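Louro 6-Quart Electric Pressure Cooker

I paid $100 for the Louro in June to replace a Zumach with a worn gasket. It reaches pressure fast and the beans come out even. Rice sticks a little on the bottom. The manual is thin, and the steam valve is louder than my old one.

Cleaning
The inner pot wipes out with a soft sponge. The lid takes longer, so I wash it by hand and dry the ring separately.
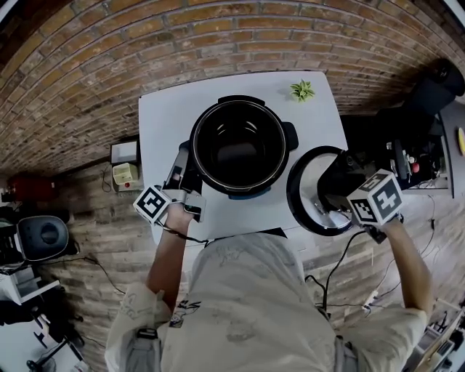
Verdict
Good value. The Gultis costs $290 and cooks no better.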